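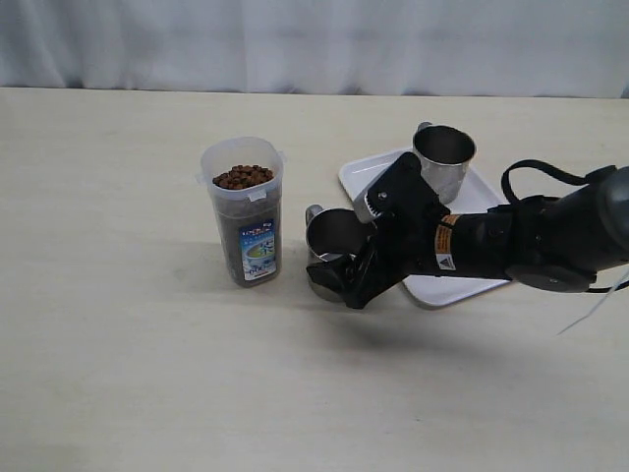 Dry food in an open storage container

About the Sharifi School of Animal Care

The Sharifi School of Animal Care prepares students for work in boarding kennels, shelters and veterinary practices. The school was established in Cindov by Jamshid Alipour, who began by teaching evening classes to kennel staff. It now enrolls 96 students each year and employs 5 full-time instructors.

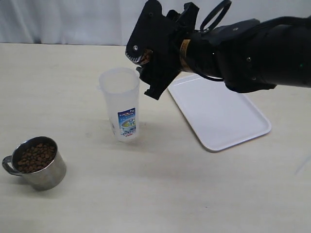

Our certificate program requires 381 hours of instruction and supervised practice. Students study handling, hygiene, nutrition, record keeping and the law as it applies to the care of animals. Placements are arranged with Puritz Boarding Kennels and with the Dralik Animal Shelter. New classes begin in January, and evening sections are open to students who work during the day.

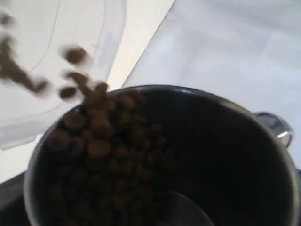
Admission is open to applicants who have completed high school. No earlier experience with animals is required, although each applicant attends an interview and spends a morning with a current class. Tuition assistance is available – the application form may be requested from the school office.
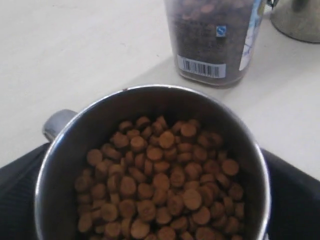

Evelien Postma has served as Director of Studies for the past six years and teaches the nutrition course. Under her direction, the course gives close attention to the measuring of daily rations. Students learn that a household mug, such as the steel one shown with its heap of flat round pellets, is a poor substitute for a kitchen scale. Every ration is recorded by weight, and a mark of 70 percent is required in the final assessment.

The school office is open to visitors until 4:30 p.m. during term. Groups are asked to write in advance.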